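2022-08-22

Gunn arm, glass pickup. First day back with the club and we went straight to the hard part! Swapped the smooth finger pads for the bumpy black ones last night and dropped the closing speed to 300 in the config. Craig Mackay thinks we can go lower – I want to try it his way before changing anything else.

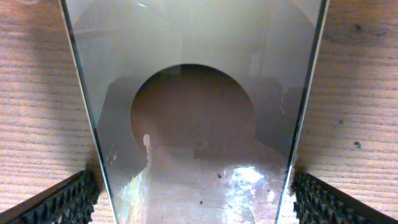
Depth readings off the glass are still all over the place, so for now the approach height is typed in by hand. Not pretty, but I love how simple the script got (7 lines!). Next: a run with the lamp moved, then log grip force on every pick. Craig has the spare pads.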